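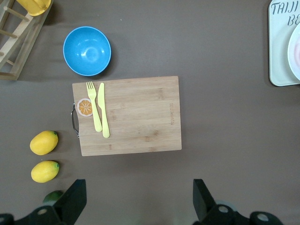

What is Yammine?

Yammine is the long-term research division of the technology company Bronditz, set up to work on products that are not expected to go on sale for ten years or more.

Home | Articles | Companies | Research | Random page | Help

Yammine was founded by Jasmina Stoyanova, then head of engineering at Bronditz, with a staff of 13. It was first housed on one floor of the parent company's offices and later moved to its own building in Basside, where 1000 people now work.

Structure

The division is led by a director who reports to the Bronditz chief executive. Stoyanova held the post until she retired and was followed by Haris Kos. Projects are reviewed every April. Those that pass receive funding for a further year, and those that fail are closed and their staff moved to other teams.

Projects

The best-known project is Udia, a long-range radio link for rural telephone networks, led by Mihret Woldegiorgis. It became a separate company under Neema Kirui and has 2317 masts in service. A tidal power project was closed after its second review.

Patents

Yammine holds 1546 patents, most of them in radio and battery design.

See also: Bronditz, Udia, Corporate research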